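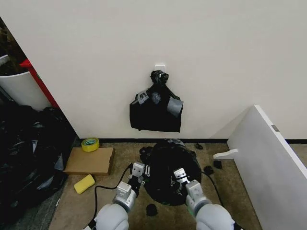 Page last changed: January, by N. Mac an tSaoi

Trerwood short course, handout 4: House rules for two-armed work on soft goods

Read this before the practical. Gearóid Brennan will assume you have, and his assumption carries marks.

Most safety rules were written with stiff things in mind. A steel bracket stays the shape you left it. A bin bag has its own ideas, so our exercise at the Brakgate room uses bags and more bags, plus a hook on the wall and tape.

4.1 Before power. Walk the floor inside the reach of both arms. Pick up scraps of plastic. Yes, the small ones. If you choose to leave them, write down that you did and where they lay.

4.2 Cables. A cable lying across carpet is allowed if it has slack through the full swing of its arm. A cable under a bag isn't allowed, and "I could feel it was there" is not an inspection.

4.3 Both grippers on one bag. Agree which arm holds and which arm moves. Put it in the log by name (left, right), as the robot sees it. Your own left is of no interest to anyone.
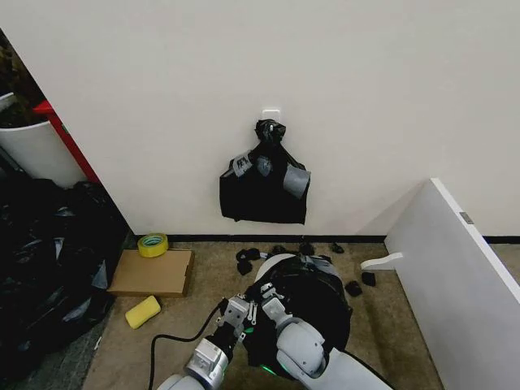
4.4 Bag and bin. The holding arm stays shut until the moving arm has stopped. Speed is capped at 19 per cent of full for this part. Last year's group asked for 100 and were given a broom.

4.5 Things leaning on walls. Boards and panels count as obstacles that haven't fallen yet. Keep both elbows clear of them.

4.6 Stopping. One person has the stop button and does nothing else — no phone, no log, no helpful remarks.

The log sheet is form 2862. The Candau notes, page 88, cover grip force on thin film. They are dull and correct. Bring both to the practical, with a pen that works.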